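Wimura Beverage Levy Tables

README, version for public use

This folder contains price and tax tables for drinks sold in shops of four towns which we name here Wimura, Astitz, Salcedo and Justano. The tables were made to compare what a customer pays at the till before and after a local levy on sweetened drinks. Please read the notes on missing values before you calculate anything.
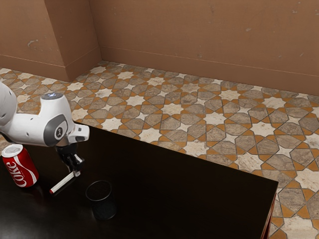
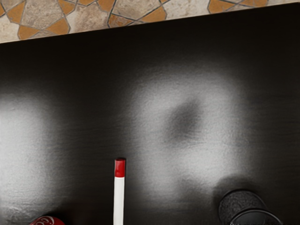

Prepared by the maintainer of the Wimura tables
Last updated: Aug 29, 2019

What is in the folder

prices.csv holds one row for each product in each shop. There are 869 rows.
shops.csv holds the list of shops, with town and type of shop (supermarket, corner store, petrol station, canteen).
levy_rules.csv holds the rules of each town, one rule per row.
changes.txt is the list of corrections.

All files are in UTF-8, with comma as separator and a point for decimals. The first row is always the header. If you open the files in a spreadsheet program, please import the column barcode as text, otherwise the zeros at the beginning will disappear.

Columns in prices.csv

row_id: a number which is never used again, also when a row is removed.
shop_id: connects to shops.csv.
barcode: as printed on the package. Empty for drinks from a fountain.
category: one of 9 values, listed in the next section.
volume_ml: the volume of one container. For a multipack this is still the volume of one container, and the number of containers is in pack_count.
pack_count: 1 for single containers.
shelf_price: the price on the shelf label, in cents.
till_price: the price on the receipt, in cents, with everything included.
levy_cents: the levy shown separately on the receipt. Empty if the shop does not show it.
round: "before" or "after".

Categories

The values are: cola, other soft drink, diet soft drink, iced tea, sports drink, energy drink, flavoured water, fruit drink, pure juice. Plain water and milk are not included. Coffee drinks in bottles were difficult for us. In the first version they stood under iced tea, but this was wrong and they are now removed.

Diet soft drinks are taxed in Astitz and Salcedo, but not in Wimura and Justano. Many people do not expect this difference, so please do not join the categories before you have looked at levy_rules.csv. Pure juice is free of levy in all four towns. Fruit drink with added sugar is taxed everywhere.

How the prices were collected

The "before" round was done in May and the "after" round in the same shops when the levy was already running. In both rounds the prices were copied from the shelf label, and one container was bought to get the receipt. Prices of multipacks come from the label and from a price check at the till, without buying.

Only containers up to 2,000 ml are in the tables. Bigger ones are sold in very few of the shops and we could not compare them in a fair way.

Discounts for members of a loyalty program were not used. Normal discounts, which every customer receives, are part of till_price.

Calculating the levy per 100 ml

Divide levy_cents by the total volume, which is volume_ml multiplied by pack_count, and then multiply by 100. Do not calculate the levy as till_price minus shelf_price. In Justano the shelf label already contains the levy, and the result would be zero for nearly the whole town. In Salcedo a general sales tax is added at the till too, therefore the difference is too large.

Missing values

An empty cell means that we do not know. Zero means that the value is really zero. We ask you to keep this distinction if you convert the files to another format. The column levy_cents is empty most often for corner stores, where the receipt has only one line with the total.

Known problems

The canteen in Astitz changed its cup sizes between the two rounds. Its fountain drinks have different volumes before and after.
Some labels in Wimura gave the price per pack and some per bottle. We corrected the cases we found, but it is possible that a few are left.
The tables say nothing about how much was sold. They cannot show if people drink less, or if they drive to another town for their shopping.
Deposits on bottles and cans are taken out of till_price, except in two shops of Justano. These shops have the value "yes" in the column deposit_in of shops.csv.

Use and citation

You may copy and change the tables for any purpose, also commercial, if you name the source as "Wimura Beverage Levy Tables" together with the date of the version. If you publish a chart, please write under it which towns are included. Corrections are welcome. Send the row_id, the old value and the new value, and if possible a copy of the receipt with the card number covered.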